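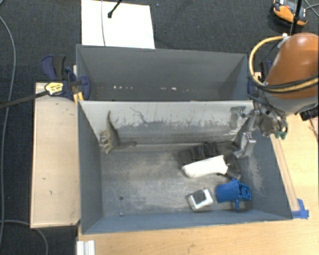

Do I need to have worked with robots before to join in?

Most people on the build came to it from something else, such as bike repair, sewing or school teaching, and learnt the rest at the bench. You need to be able to turn up regularly and follow the safety rules.

Call for participants: bin picking build, Karnard shared workshop

The Karnard workshop is looking for 4 people to join its robot arm build from September. The aim is an arm that can take mixed household objects out of one bin and put them in another without being told what each object is. We work with toys, brushes, small boxes and anything else of a size the gripper can manage. The arm, the bins and the clamps are in place. Most of what is left is testing, wiring and software.

The group meets every Thursday from 6.30 pm. The project is led by Marin Stojanovska. Kha Đào looks after the gripper and the cabling.

What you would be doing

Running pick tests. A full test is 200 attempts, shared between two people over an evening. One person resets the objects and the other writes down what was picked, what was dropped and what was missed.

Tidying the cables. The present routing works but it snags when the arm turns towards the rear bin. We want a proper cable guide, and whoever takes this on can choose how to make it.

Making bin mounts. The bins are clamped to the bench at the moment. We would like fixed mounts that let a bin be lifted out and put back in the same position.

Software. The grasp planner is called Treloar and is written in Python. It does badly with long thin parts and with anything lying close to a wall. If you can read other people's code, there is plenty to do.

You do not have to do all of these. Say in your reply which ones interest you.

What we ask

You should be over 18 and able to come to at least two sessions a month until the spring. Everyone does the workshop induction and a separate session on the arm before using it. Hands stay out of the bins while the arm is powered, and one person always stands by the stop button. Long hair is tied back and lanyards come off.

What you get

Membership of the workshop for as long as you are on the project, which covers the use of the hand tools and the small lathe. This is unpaid. Travel within Pleltwood is refunded up to £30 a month on production of tickets.

Objects wanted

If you can't join but have old plastic toys, brushes or empty boxes, we would be glad of them. Nothing made of glass, nothing with batteries in. Leave them in the crate by the Temwood Road door, marked "arm".

How to apply

Send a few lines to Marin at the workshop desk, or leave a note in the project pigeonhole. Tell us what you have made or mended lately and which Thursdays you could manage. No CV is needed. We will invite people to a session before either side decides.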